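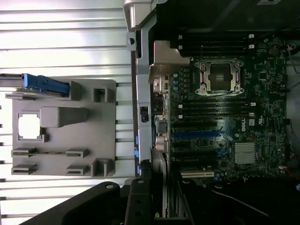
Poste Dell, boîtier ouvert, posé sur le côté

Objet : Re: [mengal-liste] Nouveau single, versions et concert de Pullach

Bonjour à tous,

Je réponds au message d'A-yeong, que je laisse en bas. J'ai écouté Pavusness plusieurs fois depuis sa mise en ligne, au casque et sur enceintes, et j'ai relu la feuille de presse de Stekby.

D'abord la question des versions. Il y en a bien deux. Celle des plateformes commence directement sur la batterie, avec la voix dès la première mesure. Celle du vinyle garde l'introduction à l'orgue que Mengal jouait déjà en concert au mois de novembre. Le label parle d'une « version single » et d'une « version longue », mais la différence ne se limite pas à la durée. Sur la version longue, la basse est plus forte dans le refrain et la deuxième voix entre un couplet plus tôt. La prise de batterie me semble être la même. Pour les guitares je suis moins sûr, il y a tellement de réverbération sur le pont que je n'arrive pas à comparer.

La face B s'appelle toujours « Sans titre » sur la feuille de presse. Je ne sais pas si c'est le titre définitif ou un oubli. J'ai écrit au label, pas de réponse à l'heure où j'envoie ce message.
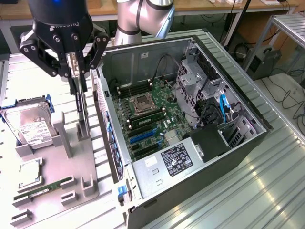
Pour le format, le single sort en 10 pouces et non en 45 tours comme je l'avais écrit ici le mois dernier. C'était mon erreur. J'avais repris l'annonce d'un disquaire qui a depuis corrigé sa page. La pochette reprend la typographie du premier EP, avec le nom du groupe en petit au dos. Il y a aussi un tirage de 50 exemplaires numérotés à la main, vendu seulement aux concerts. Il n'est pas prévu de le mettre sur la boutique en ligne, donc inutile de guetter la page. Le tirage normal peut être commandé dès maintenant. Les frais de port vers la France sont les mêmes pour un disque ou pour plusieurs, et si certains veulent grouper une commande, qu'ils m'écrivent en privé et pas sur la liste, comme la dernière fois où les adresses postales de tout le monde ont fini dans les archives.

Ensuite le concert de Pullach. J'y étais. La salle contient environ 80 personnes et elle était presque pleine. Le groupe a commencé en retard à cause d'un problème de retours sur scène, ce qui a raccourci la fin : le deuxième rappel prévu n'a pas été joué. Ils ont ouvert avec l'orgue seul, puis Pavusness, enchaîné sans pause avec l'ancien morceau lent de l'EP dont le tempo a été nettement relevé. C'est la première fois que je l'entends comme ça et je préfère l'original. Le son était correct au fond, mauvais devant, où l'on n'entendait presque que les amplis.

Sur la composition du groupe, je n'ai rien à ajouter à ce qui a été dit ici. Ils étaient quatre sur scène, la violoncelliste de la tournée précédente n'était pas là et personne n'en a parlé au micro. Certains en ont déduit qu'elle avait quitté le groupe. Elle est pourtant créditée sur la face B du single, toujours d'après la feuille de presse. J'attendrais une annonce avant de modifier la discographie du site. 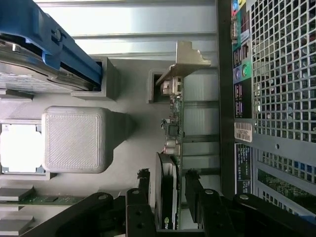

Carte graphique NVIDIA et carte d'extension dans le boîtier

Reste la question de l'album. La feuille de presse dit seulement « premier extrait d'un disque à venir », sans date et sans titre. À Pullach, le chanteur a présenté trois morceaux comme nouveaux. Le premier est rapide, en ternaire, avec un riff de guitare qui rappelle beaucoup la fin de l'EP. Le deuxième est presque parlé, sur une boîte à rythmes. Le troisième était annoncé comme pas terminé, et de fait les paroles du couplet étaient remplacées par des syllabes à certains endroits. Si quelqu'un a noté les titres, je suis preneur, j'étais trop loin pour lire la setlist posée au sol et elle avait disparu quand je me suis approché.

Je n'ai pas d'enregistrement du concert. Deux personnes de la liste m'ont posé la question en privé, je réponds donc pour tout le monde. Le groupe avait demandé à l'entrée de ne pas filmer. S'il en circule un, merci de ne pas le mettre dans les fichiers de la liste, on a déjà eu une demande de retrait de Stekby au printemps et je n'ai pas envie de recommencer.

Pour la page discographie, voici ce que je propose de mettre en ligne en attendant :

Mengal, Pavusness, 10 pouces et numérique, Stekby
Face A : Pavusness (version longue)
Face B : Sans titre (à confirmer)
Numérique : Pavusness (version single)

Je laisse de côté les numéros de catalogue, la feuille de presse et la boutique n'indiquent pas le même. Je regarderai sur le disque quand je l'aurai.

Si personne n'y voit d'objection je fais la mise à jour ce week-end. Les corrections peuvent être envoyées sur la liste, en gardant le même objet de message pour que je les retrouve.

Bonne écoute,
Le responsable des archives 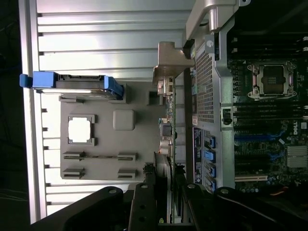
Le 2021-12-06, A-yeong Cho a écrit :

> Bonjour,
>
> Le nouveau single de Mengal est en ligne depuis ce matin. Je l'ai écouté sur une plateforme et l'introduction à l'orgue n'y est pas, alors qu'elle figurait dans l'extrait diffusé à la radio. Est-ce qu'il existe une autre version, ou est-ce que la radio avait monté deux morceaux ensemble ?
>
> Je trouve aussi que la voix est beaucoup plus en avant que sur l'EP. Ce n'est pas un reproche, on comprend enfin les paroles. Par contre la batterie sonne très sèche, et à faible volume le refrain perd pas mal de force.
>
> Autre chose, la page discographie du site annonce un 45 tours et la boutique de Stekby un 10 pouces. Lequel est juste ? Je voudrais le savoir avant de commander, ma platine est réglée pour un seul format et l'arrêt automatique se déclenche trop tôt avec les autres.
>
> Si quelqu'un est allé à Pullach, un compte rendu m'intéresse, surtout pour les nouveaux morceaux. Je n'ai pas pu faire le déplacement.
>
> Merci d'avance,
> A-yeong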